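Posted in March by Muriithi

The Rastitz house rules for recording demonstrations began as one page taped to the door. They now run to four, and every line is there thanks to something one of us did. I account for three of them.

Rule one: both marker cubes stay where the cameras can see them. You'd think this would be easy. Then you reach into a drawer, your wrist rolls over by itself, and there goes the take. We threw out 440 of our first 2476 that way — a good lesson, and I would have liked it cheaper. 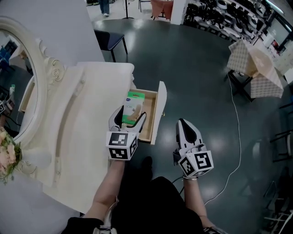

Rule two is my favorite, mostly as I fought it. Open the drawer all the way before you reach in. I argued that real people root around in half-open drawers all day long. True, said Grosby, and real people also pinch their fingers and swear.

Rule three says to move at the speed you'd use if your grandmother were watching. I asked for a number. I was told to call my grandmother.

Next month we start on closets, so I expect a fifth page.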